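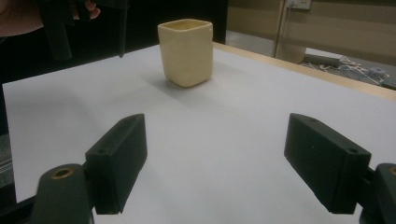 Square cups and stirrers

1 Sep 2025

I replaced the round mugs on the coffee shelf in June. The shelf has a fixed width of 27 inches, and round mugs leave a gap at every point where two of them meet the wall. Square ones with rounded corners sit flush. I ordered the Beseo cups in the cream finish, 7 of them, and have used one daily through the summer.

Notes so far.

Stability is good. A squarish base doesn't roll when it gets knocked over, and it doesn't get knocked over much. Drinking from a flat side is unpleasant, so drink from a corner. The corner works like a shallow spout and drips less than the Zoster mug I had before.

Cleaning is slower. A round brush misses the inside corners and coffee film builds up there. I use a folded cloth and push it down with a spoon handle. The matte finish also holds on to tea stains longer than a gloss one does. Baking soda takes them off in one pass.

The other question was what to leave standing in the cup. A teaspoon is heavy at the top and swings around the rim when you carry it. A thin stick settles into a corner and mostly stays there.

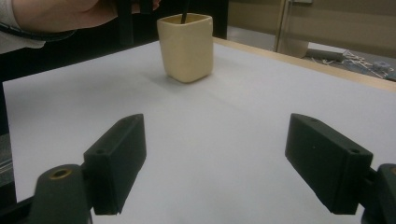

Cream cup with a thin black stick in it, on the white top.

Anything long has to come out before the cup goes back on the shelf. I now keep the sticks in a jar beside the grinder.

Still to test: the microwave at 800 watts, where I want to know how hot the corners get compared with the flat sides. The Brukomel lids are round and don't fit. If anyone has found a square silicone lid that seals at the corners, leave the dimensions in the comments.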